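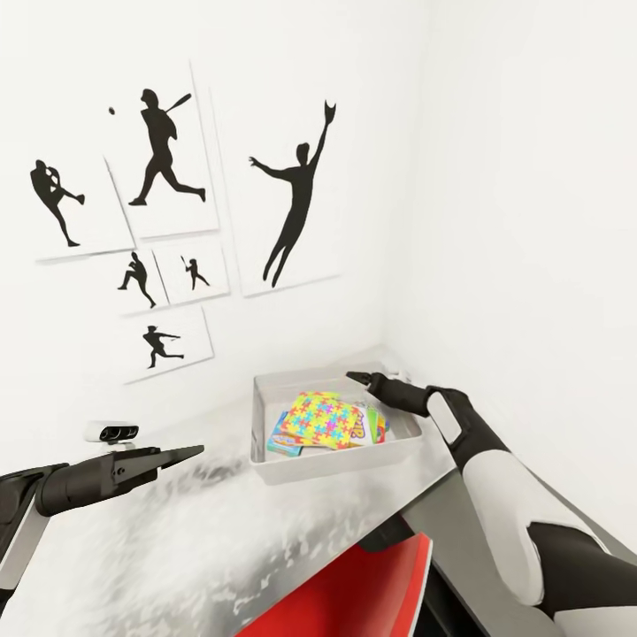 Simulated handling trials paused at Zarkthorpe after gripper fault

The Hullton Centre for Assistive Robotics has paused part of its simulated handling programme at Zarkthorpe after a fault was found in the software that controls the robot's two arms. The fault allowed one gripper to remain closed after it had been told to open, while the control system recorded the command as complete.

No physical robot was running the affected software at the time and no member of staff was at risk. The Centre has nevertheless classed the matter as a safety fault, as the same control software was due to be installed on the robot in the Bovcombe workshop later in the month. That installation has been put back.

The fault was identified on 7th September during a review of runs in the household series, in which a two-armed robot works with everyday items in a number of simulated rooms. Tasks in the series include handling card packs in a shallow tray on a table and lifting a flat printed box from a mattress. Each arm receives its own commands, and the two are expected to report their position and grip to a shared log.

Staff reviewing the series noticed that the log and the recorded movement did not agree. In 19 runs the right gripper was entered as open for the whole of the approach when its fingers were shut. In several of these the arm went on to press down on the item with closed fingers, at a force above the limit set for the task. The left arm was not affected in any of the runs examined so far.

The Centre's head of trials, Elie Sayegh, said that the size of the error was less of a concern than the way in which it had been recorded.

"A gripper that fails to open is a fault we plan for, and the arm should stop," said Dr Sayegh. "In these runs the arm was told that all was well and carried on. We would not accept that on a machine working next to a person, and we do not accept it in simulation."

Early checks point to a change made in March to Kinoshita, the Centre's own scheduling program, which passes commands to the arms in turn. When two commands reached the right arm very close together, the second could replace the first before the gripper had begun to move. Kinoshita then marked both as complete – a step that should depend on a reading from the gripper itself.
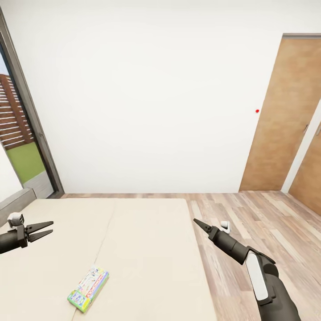

The March change had passed the usual tests, but those tests sent commands one at a time and so could not have shown the problem. A further set, in which commands to both arms overlap, is now being written and will be required before any later version is released.

Of the 1419 runs completed since the change was made, 1052 have been checked against the recorded movement of both arms. The rest will be checked by the same method. Results from the household series should not be quoted or passed to partners until this work is finished, and those who have already received results will be contacted directly.

Three measures are in force in the meantime. The March version of Kinoshita has been withdrawn from all machines at Zarkthorpe. The arms will now stop if a gripper reading does not match the last command within a set time. Bovcombe staff have been asked to keep the workshop robot on the earlier version and to report any difference between the log and the movement of the arms, however small.

Work on single-arm tasks is not affected and continues as planned. Teams with bookings for the household series will be offered new times once the checks are complete.

A full report will be sent to the Centre's safety office and placed on the staff pages. Questions about particular runs should be addressed to the trials office at Zarkthorpe, quoting the run number.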